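Well, the sofa saga is nearly over! Some of you will remember me moaning in the last newsletter about the old two-seater, which had given up in the middle and was held together by a folded blanket and goodwill. I spent most of July looking for a new cover for it, then gave in and looked for a new sofa, then went back to covers when I saw the prices. The one I liked best in Kanmont was 816 pounds before delivery (and they wanted extra to bring it up the stairs).

So I rang Aldo Donati, who did the dining chairs for my sister, and he talked me through fabric over the phone for the best part of an hour. I had my heart set on mustard. Aldo was very polite about mustard. He said to live with a few swatches first, and to look at them at four in the afternoon as well as in the morning, as north-facing rooms do odd things to yellow. He was right – by teatime it looked like old custard.

In the end I've gone for a grey with a bit of blue in it, in a fine weave. 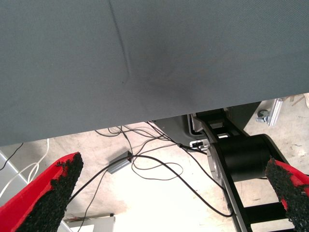 The whole job comes to 740 pounds with new foam, which I know isn't much of a saving, but the frame is my gran's and I couldn't see it go to the tip. He's asked for 26 days. I've borrowed two garden chairs in the meantime, so do bring a cushion if you're coming round!

Recent items
Curtains from the Ulisar sale
My jam didn't set again
A wet weekend in Zuccaro
Readers' paint disasters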